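Buying a Robot: How Grown-Ups Plan for Big Equipment

Robots at Work, Part 4

Imagine you want a bike. You look at the price and you start saving. Then you find out you also need a helmet, a lock and a pump. The bike was only the first thing on the list.

Buying a robot works the same way, only the list is longer. A school, a factory or a lab has to think about the robot, everything the robot needs, and what it will cost to keep the robot going for years. Working all this out before you spend any money is called planning. Writing down the money part is called making a budget.

What is the robot for?

The first question has nothing to do with money. It is: what job do we want done?

A robot that lifts car doors is huge and very strong. A robot that picks up cups can be much smaller. If you buy the huge one to move cups, you have wasted a lot of money, and you probably have some broken cups.

So the buyers write the job down in plain words. Suppose a lab called Takside wants to teach robot arms to handle things from a kitchen. Its job description might say: "Pick up cups, bowls and trays from a table and put them where we want them." That one sentence already tells the buyers quite a bit. The arms don't need to be very strong. They do need to be careful, and they need to reach the whole table.

One arm or two?

Hold a jar of jam and try to open the lid with one hand. It's hard. Many jobs are like that, and so some robot setups have two arms. One can hold while the other turns, or each can work on its own side.

Two arms cost more than one. They also take up more room, and they must be placed so they can both reach the middle without bumping into each other.
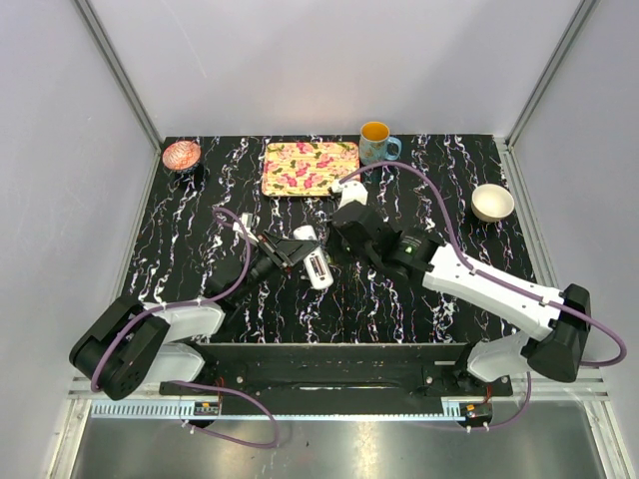

Two robot arms share one table with a mug, a tray and two bowls. The purple cables run along the arms.

Look at how much is there besides the arms. There is a table for the work to happen on. There are walls around it. There is a long black rail that both arms are mounted on, and there are cables and small electronic boards. When people make a budget for a setup like this, every one of those things gets its own line.

Making the list

Here is what a list might look like for a two-arm setup:

Robot arms
Grippers (the "hands" that grab things)
A strong table
A rail or stand to bolt the arms to
Walls or screens around the work area
Cables, and spare cables
A computer and the programs that run on it
Things to practice with, such as mugs and bowls
Training for the people who will use it
Repairs

The practice things are the cheap part. You can get bowls and mugs from any store. It still helps to choose them with care. A mug has a handle, a bowl has a rim and a tray is flat and wide, so each one has to be picked up in a different way. If a robot only ever practices with one mug, it may have trouble with the next one.

Adding up the money

Now the buyers ask for prices. They send their list to a few companies that sell robots, and each company sends back a paper called a quote. A quote says, "We will sell you these things for this much."

Let's say Takside gets quotes from two sellers, Grorard and Stidular. Grorard asks for less money. But its quote leaves out the grippers and the training, and those would cost another $3,000. Stidular's price is higher and covers everything on the list. To compare them fairly, Takside has to add the missing parts to the first quote. After that, the two prices are almost the same.

Buyers also ask how long they will have to wait. Some equipment arrives in a few weeks. Some has to be built first, and that can take 12 weeks or more. If a lab wants to start work in March, it can't wait until February to order.

Then there is the warranty. A warranty is a promise from the seller to fix the machine if it breaks in a certain time. One that lasts 18 months is worth more than one that lasts six.

Costs that come later

Some costs don't stop after the robot is delivered. Robots use electricity. Their parts wear out. Cables bend every time an arm moves, and after thousands of bends a cable can fail. The soft or smooth parts of a gripper get worn from grabbing things.

Good planners put aside some money each year for this – a bit like keeping a few dollars in a jar for new bike tires.

Measure first

Space is easy to forget. The buyers need to know how wide the room is, how wide the door is and where the power outlets are. They need to leave space for people to walk around the work area, too. A table that won't fit through the door is an expensive mistake.

Try it yourself

Pick a small job at home that a robot arm could do, like putting spoons in a drawer. Write the job in one sentence. Then list everything the robot would need – a place to stand, something to grab with, something to practice on. Ask an adult to help you guess the price of each thing and add them up.

Words to know

Budget: a plan for how money will be spent.
Gripper: the part of a robot arm that holds things.
Quote: a written price from a seller.
Warranty: a promise to fix something if it breaks.

Next in this series: Part 5, Who Fixes the Robots?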